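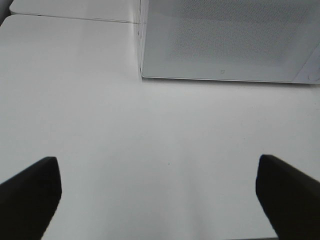
Doesn't a robot just need a better camera for this? Binta Etim put that to me at our open afternoon in Stollport, and so many people have asked me the same thing since then that I'm going to start with it. A better camera helps a little. We tried one. It gave us a much sharper view of plain white table, and the arm still didn't know how far away the table was.

So, hello from the Omoregie Lab at Birkbridge! I'm Damilola Lawal, I work on how robot arms judge distance, and we have a result I've been itching to talk about. It's a method called Prandau, and it lets an arm with one small camera at its wrist work out its height above a plain surface using whatever faint detail happens to be there: a seam between two panels, the soft line under the edge of a box, a speck of dirt. The paper went up in September, along with the code and the test recordings, and you're welcome to all of it.

Here's the problem in everyday terms. Hold your hand over a sheet of white paper, close one eye, and try to touch the paper with a fingertip as gently as you can. You'll do fine, because you can see your own hand and you've had a lifetime of practice. Now imagine your eye is strapped to your wrist and the paper takes up nearly everything you can see. Go down a bit. Does the paper look different? Barely. Most software that estimates distance from a moving camera wants to pick out a spot, follow it as the camera moves, and do geometry on the result. Give it a wood table with a nice busy grain and it's happy. Give it matte white under even light and it starts following noise (camera grain, mostly), and then it reports a height that's wrong with total confidence.

And white surfaces are everywhere in the places where people want help from an arm. Lab benches, kitchen counters, clinic carts, packing stations. A lot of the things you'd set on them are white too, which makes the edges hard to find as well as the surface. I once watched our arm treat a white box and the table under it as one continuous slab. It was very sure of itself.

The usual fixes are to put something on the surface or something on the robot. You can stick printed markers on the table, and that works beautifully right up until somebody wipes the table down, sets a tray on top of the markers, or asks you (reasonably enough) to get the stickers off their counter. You can add a depth sensor, and plenty of groups do, though the ones we could afford don't like being very close to things, and very close is where a gripper does its work. Or you can go down slowly and wait for the bump. We've done a lot of that. It's tiring to watch.

What we do instead is let the arm be picky. Prandau looks over the view and gives every patch of it a score for how much it could be trusted if the wrist moved. Most of a white tabletop scores next to nothing, and the method throws those patches out. It doesn't average them in, it doesn't smooth them over, they're gone. What's left is often tiny. A seam will tell you about movement across it and nothing about movement along it, so it gets used for the one direction and ignored for the other. A speck is good in every direction but you might only have the one, and it might slide out of view. A patterned area, like a dotted panel on top of a piece of equipment, is rich but sneaky, because every dot looks like its neighbor and the tracker can hop from one to the next without noticing. We spent a ridiculous amount of time on dots.

Then comes the bit I'm proudest of. When the arm doesn't have enough to go on, it makes a small sideways move, chosen to make the surviving details as useful as possible, and looks again. People do this too, when they tilt their head to see whether a glass table is dusty. The move is small enough that you might miss it if you weren't waiting for it. If the second look still isn't good enough, the arm says so and stays where it is.

The gripper fingers turned out to be useful as well. They're black, they stay in the lower part of the view, and we know exactly where they are at any moment because we're the ones moving them. Earlier software (including mine, sorry) simply masked them out as clutter. Prandau keeps them as a fixed reference. If a detail on the table shifts and the fingers haven't, the wrist has moved relative to the table, and we can separate that from changes in brightness or a bit of jitter in the camera.

Now for the numbers. We tested on 16 plain surfaces, all light colored, with a few objects swapped on and off. For each one the arm had to come down from a random starting height and stop just short of contact. Our old tracker lost its way on eight of them. Prandau lost its way on two. Both of those were glossy, and what went wrong was reflections: a lamp mirrored in a shiny surface makes a lovely crisp detail, it scores high, and it doesn't sit where the surface sits. The arm trusted it. I don't have a good answer for that yet, and the paper says so in plain language, in the main text where you'll see it.

I should be upfront about other limits. We ran everything indoors under steady light. We haven't tried it with a person leaning over the table and throwing a moving shadow, and I expect that to hurt. Cloth is untested. The sideways move costs time, so if you're running a line where every moment counts, you may prefer a sensor and a bigger budget. The method also needs at least some detail to exist. On a perfectly clean, perfectly even surface with no edge in sight it will decline to go down at all, which has annoyed visitors during demos and pleases me every time.

Binta Etim had a follow-up, by the way, and it was a good one: what happens if the speck you're relying on gets stuck to the gripper? We hadn't thought about it. We went back and checked, and the scoring handles it, since anything that moves along with the fingers gets treated as part of the fingers. That was luck as much as design. It's in the paper now as a short note, with thanks to her.

This took us almost two years, much longer than planned, and a fair part of it was building a way to record the wrist view and the true height together so we could check our own work. I'd happily have skipped that part. I'm glad we didn't, because half of what I believed at the start was wrong. I was convinced that seams would carry the whole thing and that specks were a nuisance. In the recordings, a single small mark in open space did more to steady the height estimate than a long clean seam off to one side. I've stopped wiping the table before runs.

Next up is gloss. We want the arm to notice when a detail behaves like a reflection and quietly drop it, and there's a promising trick that uses the same sideways move we already make. After that, moving shadows, and after that I'd love to get the arm out of our building and onto someone else's counter. If you've got a plain, pale, thoroughly boring work surface in or near Stollport and you wouldn't mind us bringing an arm to it for an afternoon, please get in touch! Boring is exactly what we're after.

The paper, the code, and the recordings of all the test runs, including the failed ones, are on the Prandau project page. The code runs on an ordinary desktop computer and doesn't need a particular make of arm, though you'll have to tell it the shape of your gripper and how the camera is mounted. The setup notes walk through that. If they're confusing, tell me where you got stuck and I'll fix them.

For interviews, demo visits, or a closer look at the results, ask for Damilola Lawal at the Omoregie Lab, Birkbridge. Mornings are best. The arm is usually running after lunch and I'll be standing next to it.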